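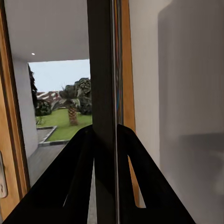 Between March and June the Brelomeck home safety program visited 90 households in Ralton, out of 107 that asked for a visit. The remaining households are booked for the summer. The most common request is still help with getting in and out of rooms safely, especially from people who are losing their sight. Contrast is what we look at first. A dark upright like the one shown, with a thin silver line down its right side, is easy to find against a light wall and hard to find against a dark hallway. In homes where the uprights blend in, we put contrast tape at hand height. Tape costs very little and can come off when a tenant moves.

Spending

The grant allows up to $600 per household for small works. Most jobs came in well under that. Grab rails and stair lighting took the largest share, followed by door work and bath steps. Nine households needed more than the limit, and we passed those to the city's repair loan office with the tenant's consent. Two have been approved so far. We would like to talk about whether the limit could be raised for homes with outside steps, where concrete work uses up most of the money before a rail goes on.
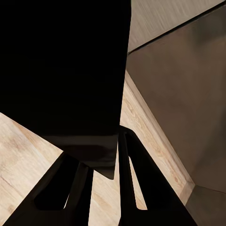
Falls inside the home were the second topic in the grant agreement. Our visitors go through each room with the tenant and write down loose rugs, trailing cords and poor light. Bare floors in a pale wood, as in the picture, show up a dropped object well, but they can throw glare near a window, and people with cataracts mentioned this several times. We have added a line about glare to the visit form. Tenants are offered a matte mat with a taped edge, though many turn it down – they have been told for years to get rid of rugs.

Staffing

Jong-dae Hwang started in April as the second home visitor. He has finished the lifting and ladder training and now does visits alone. Gyu-bin Ham continues to handle bookings and the tool store. We were without a fitter for part of May, and the waiting time for small works grew to around five weeks. Wang Hardware agreed to cut and deliver rails to our sizes, and the wait is coming down. 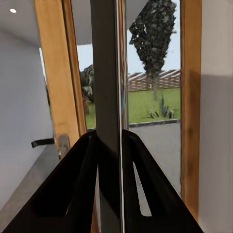
Dark gray upright beside a wooden door frame with visible grain.

Changes to the plan

We asked in the last report to move the follow-up calls from three months to six weeks. Punham agreed, and the first round is under way. The early calls suggest that rails get used daily and that the plug-in night lights often end up in a drawer.
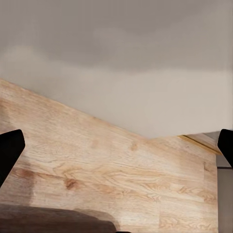 For that reason we will stop handing out night lights by default and will offer them during the visit, with the tenant choosing the outlet. The money saved goes to stair lighting. The next report will cover the follow-up calls in full, along with the revised visit form and a list of jobs still open.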